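Drollik workstation teardown study: questions we keep getting

What did you test?
Whether a policy trained on demonstrations from one bench can take apart and refill a desktop workstation on another. Drollik is the method. It picks the next part to handle from the wrist view and then runs a short learned motion for it. We collected 1,884 demonstrations at Selanell and ran the trials at Westel.

So does it work?
Sometimes. It does well with parts that come away in one straight pull. Anything with a latch, a lever or a hidden clip is much less reliable, and we would not call the overall result solved. The talk title said "general disassembly". We have asked for that to be changed.

Isn't this just memorizing the layout?
Partly, we suspect. When we moved the parts tray by a hand's width, success dropped more than we expected. Adding 23 demonstrations with the tray in new spots got some of it back - which is what you would see either way, so it settles nothing.

How does it compare with the Oei baseline?
Better on memory modules, level on expansion cards, worse on processors. The Oei numbers are our own rerun, and we may not have tuned it as carefully as our method. Treat the gap with suspicion.

Why are processors so hard?
The part has to line up with the socket, and a small error in angle is enough to spoil it. On our bench the processor waits in a plastic carrier on the gray tray, well to the left of the board, so there is a long move before the fine work even starts. The socket cover has to come off first too, and we score that as its own step. 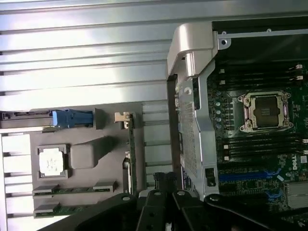
Do you count human resets as failures?
Yes, in the current tables. An early draft did not, and its figures should be ignored.

Can I get the data?
The trial logs, roughly 2,296 of them, go up in October. Failed runs are included. Please look at those before quoting the average.

Would you use it in a repair shop?
No.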